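Gray table linen and a softener set wrong

Posted Apr 24, 2022

The white cotton cloths started going gray sometime last fall. It was slow enough that I blamed the detergent first, then the washer, then the light in the dining room. What settled it was a cloth that had stayed folded in the closet for a couple of years. Laid next to one in regular use, the difference was plain: the used one was darker, stiffer along the hems, and took up water poorly. A drop sat on the surface for a while before it soaked in.

Stiff, gray and slow to wet is what mineral deposits do to cotton. Calcium and magnesium in the wash water react with anything soapy and leave an insoluble film on the fiber. The film holds fine soil, and the next wash adds more of both. Detergents based on synthetic surfactants put up with hardness much better than soap does, but most of them still depend on a builder to tie up the minerals, and if there is more mineral than builder you get a milder version of the same thing. Carbonate builders have a second problem. They work by precipitating the calcium, and the precipitate has to go somewhere. Some of it goes down the drain and some of it goes into the cloth.

The well here is hard. The raw water tests at around 400 ppm as calcium carbonate, and that figure has hardly moved since we bought the house. We have a softener for it, a Reisinger, single tank, metered, put in by the previous owners. I had checked the salt regularly and it was always going down, only slowly. I took the slow part as good news for longer than I should have.

I tested the cold tap in the laundry with the drop kit. It should have changed color on the first drop. It took almost as many drops as the outside spigot, which bypasses the softener altogether. So the washer had been running on well water.

A metered softener counts gallons and starts a regeneration when the count gets to a set point. The set point comes from the capacity of the resin bed divided by the hardness of the water, less a reserve. Get the hardness wrong when you program it and the rest of the arithmetic is wrong too. I held down the button on the head until it gave me the service screens. The set point was 4000 gallons. The count since the last regeneration was 2052. For a bed this size on water this hard, the resin would be used up well before either number, so for more than half of every cycle we were passing raw water through a tank of spent beads.

I called Damian Hauser, who services most of the wells on our side of Sillska, and read him the numbers. He thought the head had been programmed for town water, and asked whether the control board had been replaced. It had, before our time, going by a sticker on the back. He told me to enter the tested hardness, add a correction for iron, let the head work out its own set point, and run two regenerations back to back before trusting a test. I did that. The second test changed on the first drop.

That took care of the water. The cloths were still gray, and soft water alone does not do much to pull old deposits out. 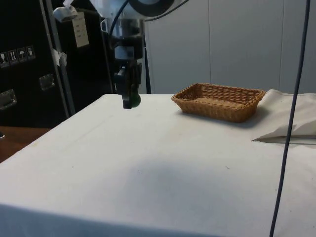

White cloth, faint creases and a few faint smudges.

There are two separate jobs in stripping table linen, and they want opposite conditions. Mineral scale comes out in acid. Body oils, food grease and most dye-type stains come out in alkali, with an oxygen bleach if the fiber can take it. Doing both in the same bath cancels both. I have seen recipes that tell you to put vinegar and washing soda in together, and what you get is fizz and a weak salt solution.

I did the acid step first, on the theory that the film was protecting the soil underneath. Citric acid is cheap, has no smell to speak of, and holds on to calcium once it has dissolved it. I used a plastic tub, hot tap water, and enough acid to bring a test strip down to about 3. The cloths went in dry and unfolded. The water clouded within minutes and I stirred it with a length of dowel whenever I walked past. After an hour I drained it and rinsed until the strip read neutral. Rinsing matters here, as acid left in cotton and then ironed will weaken it.

The acid must not go anywhere near chlorine bleach. I don't keep chlorine bleach in the laundry, partly for this reason and partly because it turns some finishes yellow.

The alkaline step was sodium percarbonate. I had a tub of Takport from Edimport, which according to the label is mostly percarbonate with some surfactant and an activator. Plain percarbonate would do as well and costs less. It needs hot water to release the peroxide at a useful rate. In cold water it dissolves and then does very little. I left the cloths in for 8 hours, with the lid on to hold the heat, and they were lukewarm at the end. Then a normal hot wash with half the usual dose of detergent, and an extra rinse.

Results, by type:

Plain cotton: close to the closet cloth. The stiffness in the hems is gone and a drop of water goes in at once. I would call the color a warm white.

Cotton and polyester blend: better, but still slightly dull. Polyester holds on to oil, and I suspect a solvent-type pretreatment would have done more than the soak did.

Linen damask: improved about as much as the cotton, but it came out creased hard enough that it needed pressing damp, from the back, twice. I would use a shorter and cooler soak next time.

Old stains were a mixed lot. Tea and wine marks went completely. Two rust specks stayed through the percarbonate and had faded some in the citric acid, so I went back over them with a stronger solution on a cotton swab. One is gone. A candle wax ring from the winter is still there as a faint translucent patch, and I haven't decided whether it is worth ironing it out through paper or leaving it under the fruit bowl.

On brighteners: most household detergents contain them, and part of what people read as white is blue fluorescence. Stripping takes some of this out, so a cloth can look slightly creamier afterward even though it is cleaner. It comes back over a few washes if your detergent has brighteners in it. Comparing cloths by a north window is more reliable than under LED bulbs, many of which put out almost no ultraviolet.

With the softened water I have cut the detergent to a bit under half of the line on the cap. The first load at the old dose foamed so much that the machine added a rinse by itself. Salt use has gone up, as it should, and I now write the hardness reading on a strip of masking tape stuck to the brine tank each time I fill it.

The towels are next. They have had the same water as the tablecloths and a good deal more fabric softener, so I expect the acid bath to be murky. I also want to look at the shower heads before the end of April, while the citric acid is still out on the bench.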